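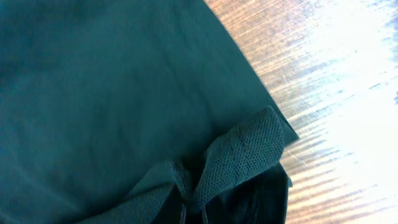 According to Zdislava Danko, the trouble with most security deposit disputes is that the move-in report was written in adjectives. "Good condition" means one thing to a leasing agent in January and another to the tenant who gets the bill.

Danko manages 301 units across two complexes, Skeradstead and Atinga. Until last year both used a paper checklist with 40 lines and a box marked Good, Fair or Poor. The current form, built in a program called Jiveo, drops the boxes. Each wall, floor and fixture gets a short written entry, a measurement where damage exists, and the initials of both parties.

An inspection of a one-bedroom unit takes 30 minutes, up from 20 on paper. The tenant has 2 days after getting the keys to add entries. Later additions go into a separate log and do not change the signed report.

At move-out the same form is opened next to the original. Paint wear and carpet matting are charged against a fixed schedule of useful life. Cleaning is billed at the contractor's invoice, with no markup.

Atinga switched first. Skeradstead kept the paper version until its last annual leases ran out.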